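Dravisier Technical Institute
Practical Robotics, Level 2
Handout 4: Good practice at the two-arm bench

This handout sets out the rules for practical work with paired arms handling cloth. It applies to all groups at the Tutodville workshop and should be read before the first bench session. Students who have not signed the bench register may watch but may not operate the arms.

1. Standards behind these rules

The general requirements for industrial robots are given in ISO 10218. Our bench arms are small, but the same habits are expected: know where the arm can reach, know how to stop it, and keep people out of its path while it is under power. The Lindemann risk sheet kept in the workshop must be completed by each group and countersigned by the instructor. A sheet is valid for one task only. If the task changes, a new sheet is required.

2. Laying out the work

Garments are placed on either side of the table and the middle is kept clear as the shared working area. Only one arm may enter the shared area at a time unless the program has been checked for joint movement. Tools, cups, telephones and notebooks are not permitted on the table.

Loose threads and frayed edges need particular care, as they can catch in a gripper or be drawn into a joint. Trim them before the session or choose another piece. Cloth must not be left lying against the base of an arm when a run begins.

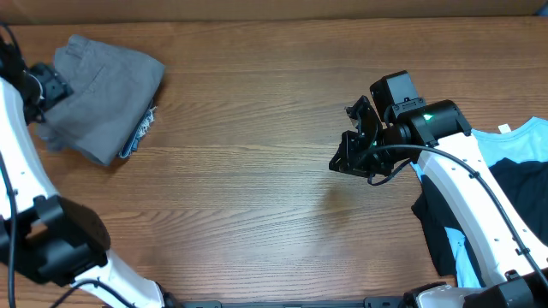
Figure 1. Two-arm bench with garments at left and right. The left gripper is at the folded grey garment; the right gripper is holding nothing.

3. Cables

Each cable must have enough slack for the full movement of the wrist and no more. Clips should hold the cable to the arm link without pinching it. Before each run, move both arms slowly through their range and watch every loop. A loop that touches the cloth or passes in front of the gripper must be refastened.

4. Before, during and after a run

Test the stop button at the start of every session and enter the result in the register. Run any new program at reduced speed first. One student operates and one stands at the stop button; these duties may be exchanged between runs but not during one.

Hands stay outside the table edge while the arms are powered. If a garment slips or bunches, stop the run, wait until both arms are still, and only then reach in. Never pull cloth from a closed gripper. Open it from the control panel.

When the session ends, park both arms, switch off at the wall and fold all garments into the Bromano crates. Allow 15 minutes for this.

5. Records

Every stop, planned or unplanned, is entered on form 1047 with the name of the program and the position of both arms. Incomplete forms will be returned and the session will not count towards the practical mark.

Reading for next session: Lindemann risk sheet, notes on the reverse.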